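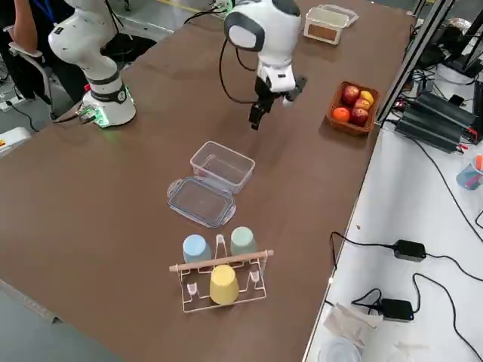
图 3 棕色台面与两台白色机械臂。

阅读时间：18 分钟

4 留香时间的自述与换算

4.1 “一整天”有多长

香水评论里最常见的数字是留香时间，最不可靠的也是它。前一章已经交代过语料的来源：我们从 Enari 论坛的香水版抓取了截至 2020年5月5日 的公开评论，剔除转让帖、求购帖和只有一个“顶”字的回复之后，得到 3,682 条，涉及 409 款香水。其中 1,481 条给出了可以识别的留香时间，形式从“四小时整”到“洗了澡还在”不一而足。本章只处理这一部分。

先说难处。评论者谈到香调时往往小心翼翼，一支香究竟是无花果叶还是无花果木，可以在楼里争上三页；谈到留香时却普遍有一种公证员式的果断。“六小时”，句号。至于这六小时从哪一刻起算、到哪一刻为止、由谁来闻，原帖里通常找不到下文。我们起初打算把这些数字直接取平均，做到一半便放弃了，因为同一款香水在同一个月里可以既是“半小时就没了”，又是“第二天早上枕头上还有”。两位作者显然都没有撒谎，他们只是在回答两个不同的问题，用了同一个单位。

“一整天”一词尤其值得单独说几句。在给出时间的评论中，它的出现频率仅次于以小时计的写法。我们追查了同一用户在其他帖子里的用法，发现“一整天”至少有三种稳定的含义：从出门到下班，从出门到卸妆，以及从出门到作者想起来要写评论。第三种在长度上波动最大。有一位用户在同一条评论里先写“留香一整天”，两段之后又写“中午补了一次”，我们反复读了几遍，最后把它归入“不一致”类，附了一个备注，备注的内容是一个问号。

与之相对的是“转瞬即逝”。这个词在柑橘调香水的评论里几乎成了礼节，写了不算批评，不写倒显得没有见识。柑橘类香材挥发快，本是常识，评论者大多也知道，但仍要照例遗憾一番，仿佛去海边的人照例要说一句水是咸的。于是“转瞬即逝”在柑橘调下面对应的时间，按作者自己在别处给出的换算，往往比它在木质调下面对应的时间短得多。木质调的“转瞬即逝”有时长达一个下午。

4.2 七级量表

为了让这些说法能够互相比较，我们沿用了第二章提出的七级量表，从最低的“闻试香纸时即已存疑”到最高的“衣物清洗后仍可辨认”。量表的每一级都配有两三条来自语料的锚定表述，编码时先找锚定，再看上下文，最后才看数字。这个顺序在预研究里吃过苦头才定下来。先看数字的编码者会不自觉地相信数字，遇到“十二小时，不过后面八小时只有我自己知道”这样的句子，会在“十二”两个字上停住，把后半句当作修辞。

我们认为后半句才是数据。

量表最难处理的是中间三级。两端的表述都很有个性，中间的则彼此相似得令人疲倦：“还可以”“中规中矩”“够用”“正常水平”。这些词在论坛里的地位大致相当于饭馆里的白米饭，人人都点，没有人评论。可是“正常水平”预设了一个常数，而这个常数在不同用户那里相去甚远。习惯用浓香精的人说“正常”，和习惯用古龙水的人说“正常”，中间隔着的距离足够走完一支淡香水的全部前中后调。我们的办法是把同一用户的评论放在一起看，以他自己的中位数为零点，再把每一条往上或往下挪。评论不足三条的用户没有中位数可言，只好按原文编码，并在附录里单列。

两名编码者独立完成全部标注，分歧由讨论解决。讨论记录附在补充材料里，读起来比正文有意思一些。争执最久的是一条只有六个字的评论：“久，久到后悔了。”一方认为应归入第六级，理由是“后悔”说明持续时间超出预期；另一方主张第七级，理由是能让人后悔的香水不会只停在第六级。最后按第六级处理，输的一方要求在论文中注明保留意见，此处注明。

还有一类评论完全以事件计时。“地铁坐过站了还在”“一部电影”“等到他迟到的时候已经没了”。它们给出了时长，但需要补齐的背景太多。我们给电影补了一个通行的片长，给地铁补不出来，给迟到更补不出来。凡是补不出来的，一律不编码。读者如果觉得可惜，我们也觉得可惜，这一类里有全部语料中写得最好的几句。

4.3 皮肤、衣物与试香纸

载体是第二个麻烦。评论者很少主动交代香水喷在哪里，能交代的往往是因为出了事：喷在真丝上留了印子，喷在围巾上被家里人投诉，喷在头发上整晚没睡好。太平无事的喷法没有人记录。因此语料里明确写到衣物的评论，负面情绪偏高，这一偏差同衣物本身关系不大，同人什么时候想起来要说明情况关系很大。

按常理，织物上的留香时间应长于皮肤，纸条居中或更长，看香材而定。语料大体支持这个方向，但差距被评论者的措辞缩小了。原因大概在于期望。喷在大衣上的人本来就指望它留到下周，于是留到后天只算“还行”；喷在手腕上的人洗过三次手，闻到一点残余，已经准备写“惊人”。如果只看形容词，皮肤几乎不输给羊毛。

关于“吃香”的皮肤，论坛里有一套相当完整的民间理论。干性皮肤吃香，体温高吃香，喝水少吃香，心情不好也吃香。最后一条我们没能找到任何来源，但它在楼中楼里被引用的次数不比前几条少。持这套理论的用户有一个共同特点，便是从不认为某一支香水本身短命。香水总是无辜的，问题在皮肤。这种归因有一个实际的好处：已经付过的钱不必再重新评价。与此对立的一派认为皮肤都差不多，香水不行就是不行，这一派的帖子短得多，退出论坛也早得多。

试香纸则几乎只出现在两种人的评论里，一种是还没买的人，另一种是买得太多、身上已经没有地方可喷的人。前者倾向于高估，因为纸条放在包里，第二天拿出来仍有味道，便推断喷在身上也会如此。后者倾向于不作推断，他们会写“纸上两天，别的没试”，然后转而谈瓶盖。后一类评论在我们的量表里编码最快，一致性也最高，可惜数量不多。

值得一提的是 Sondar。这是 Puledska 推出的一款以雪松和岩兰草为骨架的木质调香水，在语料中得到的留香评价极为分散，从第二级一直铺到第七级，形状很像被人坐过的坐垫。把载体补进去之后，情况清楚了一些。写明喷在衣物上的评论集中在高位，写明喷在皮肤上的集中在中位，没有写明的哪里都有。说没有写明的那一批“哪里都有”，当然不是一个令人满意的统计结论，但在初稿里我们试过更体面的说法，编辑问是什么意思，我们解释了一遍，编辑说那就写哪里都有吧。

4.4 嗅觉疲劳与作证资格

所有自述留香时间都有一个结构性的缺陷：负责观察的鼻子就长在被观察的人身上。人对持续存在的气味会逐渐失去知觉，这一点人人皆知，人人也都认为自己是例外。评论里写“三小时后完全没有了”，可能的意思有两个，一是香水没有了，二是作者闻不到了。要区分它们，需要第二只鼻子，最好是刚从外面进来的。

语料中确有一部分评论请到了第二只鼻子。同事、室友、出租车司机、幼儿园老师，都曾以证人身份出现，措辞通常是“自己闻不到了，但是别人说还有”。凡有旁证的评论，编码后的级别明显高于没有旁证的。按字面理解，这说明自我观察会低估留香时间。我们愿意接受这个方向，不愿接受它的幅度，理由是证人的选择并不随机。没有闻到的同事不会走过来说“你今天身上什么味道都没有”，说了也不会被写进评论，写进去大概也会被当作另一件事的开头。

此外，旁证常常带有社交成分。“被夸了”是论坛里的硬通货，一次夸奖可以同时证明好闻、扩散和持久，三项指标合并结算。至于夸奖发生在喷香后十分钟还是十小时，作者的兴趣不大。我们逐条核对有旁证的评论，只保留能够定位时间点的那些，剩下的一律退回“无旁证”。退回之后，两组之间的差距缩小，但没有消失。

有几位高频用户显然意识到了这个问题，并发展出各自的校准办法。闻咖啡豆的有，闻自己肘弯的有，出门绕楼走一圈再回来闻外套的也有。最后这种办法在方法论上最接近我们想要的东西，执行者却抱怨说，绕了一圈之后邻居家在炖肉。嗅觉研究需要洁净的本底，而居民楼在傍晚六点提供不了。

龙涎酮、某些白麝香以及近年流行的大剂量木质琥珀类合成香材，又给这个问题添了一层。对于其中一些分子，不少人天生迟钝，另一些人极为敏感，介于两者之间的则忽有忽无，走过一扇门又闻到了，坐下来又没有了。评论者把后一种体验描述为“很有层次”“会呼吸”。调香的人未必反对这种说法。可是在填留香时间的时候，会呼吸的香水究竟算不算一直在，编码手册里没有写，我们临时加了一条：以最后一次闻到为准。加完之后发现，这一条等于奖励那些断断续续的香水，因为它们总还有下一次。这条规则保留了下来，替代方案更糟。

4.5 分装、批次与所谓缩水

任何一款香水只要在市场上待得够久，就会有人说它不如从前。语料里凡是上市较早的香水，下面几乎都能找到“老版能留一天，新版两小时”这类对照。它们的共同特点是老版已经用完了。拿记忆里的香水同手上的香水相比，前者享有一切优势：它当时更新鲜，用的人当时更年轻，闻过的香水也更少。

我们并不因此认为改版之说全属错觉。原料限制会变，供应商会变，成本也会变，配方跟着变是行业里的寻常事。问题在于留香时间的自述对这类变化并不敏感，却对“听说改版了”这句话极其敏感。我们在语料中找到了几个集中讨论改版的帖子，把同一款香水在帖子出现前后的评论分开来看，帖子出现之后，留香级别的自述整体下移，其中有些评论者明确写着自己用的是几年前购入的旧瓶。旧瓶听说改版之后也开始缩水，这在化学上较难解释。

分装是另一个嫌疑人。语料中有相当一部分评论的依据是几毫升的小样，而小样的喷头、喷量和玻璃管内的空气各不相同。Barbu 是论坛用户提到最多的分装商，评论里同它有关的抱怨主要有两条，一是喷头太细，二是管子太满，喷第一下时要先洒掉一些。喷头细意味着单次喷量小，习惯按“两喷”计算的用户，得到的香水可能还不及正装的一喷。两喷在论坛里是公认的标准剂量，地位近似于菜谱里的“适量”，精度也近似。

我们在四月向 Barbu 和 Puledska 各发了一封信，询问前者喷头的单次喷量，询问后者 Sondar 的装瓶批次是否有过调整。信写得很客气，附了量表和初步结果。Puledska 没有答复，它的自动回复感谢我们对香氛的热爱，并推荐了一款蜡烛。

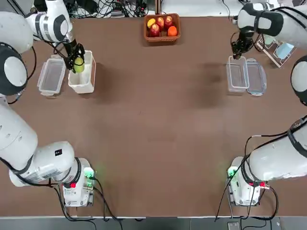 Barbu 回信说，单次喷量他们没有测过，喷头是按箱进的，每箱手感略有不同，老顾客都知道多按一下；至于留香，他们认为抱怨“没有了”的顾客和抱怨“太冲了”的顾客买的常常是同一管，所以希望论文不要把责任都算在喷头上。信末还问，量表里的第七级能不能印在包装上。

我们照录如上，并认为其中“多按一下”的信息量超过了整个 4.5 节的前半部分。如果老顾客普遍多按一下而新顾客不按，那么分装评论里的留香差异就有一部分来自资历。语料中的注册年限可以作为资历的粗略替代。我们据此做了补充分析，在提到分装的评论里，注册较久的用户确实给出较高的级别；在没有提到分装的评论里，这一关系变弱，方向仍然相同。后一半结果不大好办。它可能说明资历本身就使人闻得更久，也可能说明闻不久的人早就转去买别的东西了。

至于把量表第七级印在包装上一事，我们回信表示量表以知识共享方式发布，使用时请注明出处，并提醒对方第七级的锚定表述是“洗了两遍还在，我妈问是不是打翻了”。对方没有再来信。

4.6 换算表及其不宜使用的场合

综合以上几节，我们给出一张从口头表述到七级量表的换算表（见附录 B）。换算表以表述为行，以香调大类为列，格内是建议级别和可接受的上下浮动。之所以按香调分列，前文已经说过：柑橘调的“挺久”和木质调的“挺久”讲的是两种寿命。馥奇和西普两列的数据较少，格子里有不少横杠，横杠的意思是没有，请勿理解为零。

表中浮动最大的一行是“看情况”。写“看情况”的评论者通常会接着列出情况，天气、湿度、衣服、睡眠，有时还有股市。我们把列出的情况当作协变量处理，直到协变量的数目开始逼近评论的数目，才停下来。这一行现在的建议级别是空的，浮动是整个量表。有审读者建议删去，我们没有删，觉得它诚实。

浮动最小的一行出乎我们的意料，是“还没到公司就没了”。它在各个香调中都稳定地落在第二级，跨用户的一致性也很高。考虑到通勤时间因人而异，这种稳定本来不该出现。一种可能是，使用这句话的人并没有真的在路上计时，它已经成了一个固定搭配，像“说来话长”一样不涉及长度。我们抽看了一部分作者的其他帖子，其中有居家办公的，有在校的，还有一位自称退休多年。

换算表有几种场合不宜使用。其一，不宜用来比较单独两条评论，表的精度只够处理成批的语料，拿它裁定楼里的争吵，两边都会引用同一格。其二，不宜用来处理商家自己的宣传文案。商家文案里的留香时间总是集中在量表的上半截，措辞又同评论者高度相似，编码结果看上去漂亮得很，可信度与之成反比。其三，不宜反向使用，即先决定要第几级，再回表里找说法。预印本放出之后，我们在 Enari 上看到过几条评论，用词同锚定表述一字不差，其中一条连原句里的错别字也保留了。这些评论发布于抓取截止之后，没有进入语料，但今后重做这项工作的人需要留意，论坛可能已经读过论文。

最后补记一个编码上的改动。初版手册把“枕头上还有”统一归入第六级，复核时发现其中一部分评论谈的是专门喷在枕头上的助眠喷雾。喷在枕头上，枕头上还有，这在任何量表里都算不得成绩。涉及的条目已经逐条改回，改动前后的对照列在附录 C 的末页，排在参考文献之前。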